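Spent most of this week on why the file server in the Perron office was losing backups. Writing it up as a thread in case someone else inherits a similar setup.

Background: one old desktop tower used as a server, Hilisel as the backup software, nightly jobs to a second box across the hall. Log says "completed" every night. Restores of anything newer than March fail on checksum.

First thing I checked was the schedule. Two jobs were set to start at the same time, one full and one incremental, both writing to the same target folder. Hilisel allows this. It does not warn you.

Moved the full job to Thursday night and left the incrementals on the other days. Restores still failed, but fewer of them. Partial fixes are annoying because you have to decide whether to keep digging in the same spot.

Next was the file count. The share holds 2,871 files, which is small. The catalog listed fewer. The missing ones all had long paths, several folders deep, named by someone who likes full sentences.

Hilisel skips a path over its limit and counts the skip as a success. The skip is recorded, but only in the verbose log, and verbose logging is off by default. 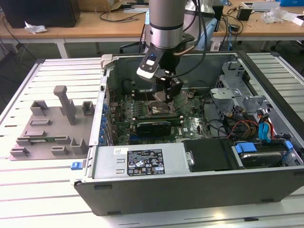
Turned verbose logging on and reran the full job. It skipped 66 files, every one of them under the same project folder. Shortened the top two folder names and ran it again. No skips.

That left the checksum errors. Those came from the target side. The volume was at 95 percent, and the retention rule was pruning old blocks while the new job was still reading them.

Set retention to run at noon, well clear of the job window, and put an alert on the volume at 75 percent. If you use Sollutach for monitoring, the disk alert has to be enabled per volume. The global switch only covers the system drive.

Test restores now: one random folder, one long path, one large file, compared by hash against the source. Takes a few minutes. I have it on the calendar as a repeating task - the software's own verify step only checks that the archive opens.

Someone asked if Disard handles long paths better. It does, but its scheduler has no way to stop two jobs from overlapping, so you would still have to space them out by hand.

Settings I ended up with: full on Thursday at 11 pm, incrementals the other nights at the same hour, retention at noon, verbose log kept for two months.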